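Otwood Opens Its Spring Mattress Topper Range, With a Longer Home Trial and a Wool Option for Warm Sleepers

OLUNMONT, April - Otwood, the bedding maker that has been stitching and filling in Olunmont since its first small run of quilts, is pleased to share that its new family of mattress toppers is now available online and at its two shops, in Olunmont and Perrin.

The new range has three toppers. The Otwood Wool is the thinnest and the one we suggest for people who kick off the covers at two in the morning. The Otwood Latex is springier and has a bit of push to it, and it suits side sleepers who want their shoulder to sink in without the hip following it all the way down. The Otwood Cotton is the plainest and the least expensive, a thick quilted pad that makes a firm guest bed a good deal kinder to the guest.

We have wanted to make a topper for a long time. Customers write to us about their beds in wonderful detail (some of these letters run to several pages, and we read every one), and a great many of them are fond of a mattress that has simply become a little hard, or was always a little hard, and they don't want to replace the whole thing. Last year we put a short survey on our website asking people what they would change about their bed if they could change only one thing. We heard back from 1,581 of you, and the most common answer was the top few inches.

So we started there. Our sewing room made one version after another over the winter, and 200 households in Olunmont and Perrin slept on early samples and told us what they thought. They were generous and also quite blunt! The first wool sample slid around on the mattress, and the corner straps were too short for deeper beds. The straps are now wide elastic and fit mattresses up to 16 inches deep, and the underside of all three toppers has a brushed cotton backing that grips much better.
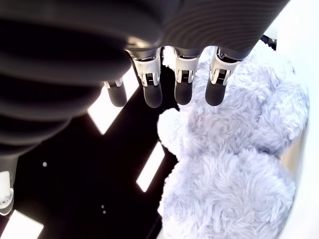
The covers were the other thing people had opinions about. Every topper in the range has a zippered cotton cover that comes off in one piece and goes in a regular home washer on cold. The zipper runs along three sides, so you don't have to fight the filling back into a corner like a sleeping bag into its sack - those of us who make our own beds every morning were very firm on this point. Please don't machine wash the fillings themselves. A day near an open window does wool a world of good.

All three toppers come in twin, full, queen and king, and a split king will follow in the fall. The home trial, which used to be 30 nights on our pillows and quilts, is 60 nights on the toppers, and we will arrange pickup if yours doesn't suit you. Returned toppers in good shape are cleaned and passed along to the Hisitbridge shelter program, which received 500 of our blankets last winter.

The first production run is 2,000 toppers across all sizes. If your size sells out, you can leave your email address on the product page and we'll write to you when the next batch is ready.

Both shops have all three toppers made up on beds, and you are welcome to take off your shoes and lie down for as long as you like. The Perrin shop is quieter in the mornings.

About Otwood
Otwood makes quilts, pillows, blankets and mattress toppers in Olunmont. Its products are sold through its own website and at its shops in Olunmont and Perrin.

Press contact
Otwood Press Office, Olunmont
Samples and fabric swatches are available to reviewers on request.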